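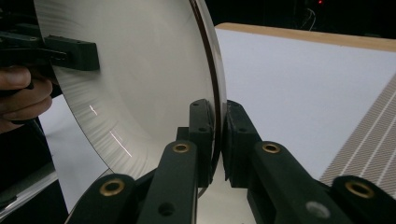
Metal bowl, close up.

I had been meaning to try Kovetti since it opened, and last month Lorena finally made the reservation. We went on a weeknight in June, two people, early table. I'm writing this up because a few of you asked after my post on the old place that used to be in that building, and because the reviews I read before going were either one star or five and didn't help much.

First, the booking. You can only reserve online, and the site asks for a card. They charge 16 dollars a head if you don't show or if you cancel the same day. I don't mind that, but it isn't mentioned until the last screen. Lorena Ulloa is a patient person and even she had to start over twice after the page timed out. There's a phone number, but it goes to a recording that sends you back to the site.

We got there on time and waited 28 minutes for the table. The host was polite and kept telling us it would be just a moment. There is one bench by the door and it was taken, so we stood next to the coat hooks and moved every time somebody came in. I would have been fine with a drink at the bar, but the bar is only for people eating at the bar. If you book the early seating, I'd ask when you arrive whether the table is set, and if it isn't, go for a walk around the block.

The room is nice. They took out the drop ceiling from the Karras days and it feels a lot bigger. They also took out everything that soaked up sound. By the time our food came I was reading Lorena's lips. The two-tops along the wall are close enough together that I knew a good deal about the next table's kitchen remodel. Ask for the back corner if you want to talk.

Now the food, which was mostly good.

We started with the bread and the marinated beans. Bread is extra, and it's worth it. It came warm with a crust that fought back a little, and the oil had some pepper in it. The beans were fine. They needed salt, and there was none on the table. I asked for some and it came after the beans were gone.

Lorena had the braised lamb with flat noodles. I tried enough of it to say that I ordered wrong. The meat was soft all the way through and the sauce had orange peel in it, which I wouldn't have guessed from the menu. It's a big portion too. She took half of it home and had it for lunch.

I had the whole trout. The skin was crisp and the fish was cooked right, no complaints there. The potatoes under it were another matter. They were hard in the middle, and a couple of them I couldn't get a fork into. I told the server and she offered to bring a new side, which she did, and those were done properly. She didn't argue or make me feel like a problem. I'd ask for her section again if I had caught her name.

Dessert was a walnut cake with sour cream. A bit dry at the edges, good in the middle. The coffee was weak. I've been to three places on that street now and not one of them makes a decent cup after dinner. If you want coffee, walk down to Ciston. They stay open late in the summer and it's less than five minutes on foot.

The bill came to 145 dollars before tip. That was bread, a starter, two mains, one dessert, two glasses of wine and the coffee. The wine is where it adds up. Neither glass was a generous pour, and mine was the cheapest red they had. There was also a kitchen fee on the check. It's printed at the bottom of the menu in gray letters, so I can't say they hid it, but I missed it and so did Lorena. I'd much sooner they put the money into the menu prices and left it at that.

People always bring up Prisik when this kind of place gets discussed, so I'll say how I think the two compare. Prisik is quieter and costs less, and the service is quicker. The menu hasn't changed in years, though, and the last time I went the fish was overdone. Kovetti has the better kitchen, potatoes aside. For a regular night out with nothing to celebrate, I'd still go to Prisik. For somebody's birthday I'd pick Kovetti and eat a snack before leaving the house, in case of the wait.

A few practical things. The front entrance has two steps, and the ramp is on the side by the alley, with a small sign that is easy to miss. The restrooms are downstairs. I asked whether there was one on the main floor and was told no. There were high chairs by the host stand but I didn't see a kids' menu. They have three mains without meat, and Lorena says the stuffed peppers at the next table looked good.

I did fill out the survey they emailed the next morning. I put down the wait, the noise and the potatoes, and I gave the server and the lamb full marks. So far I've had an automatic reply thanking me for my feedback and a coupon for a free starter, good through the end of the summer. We'll probably use it. I'm getting the lamb.

Posted July 2026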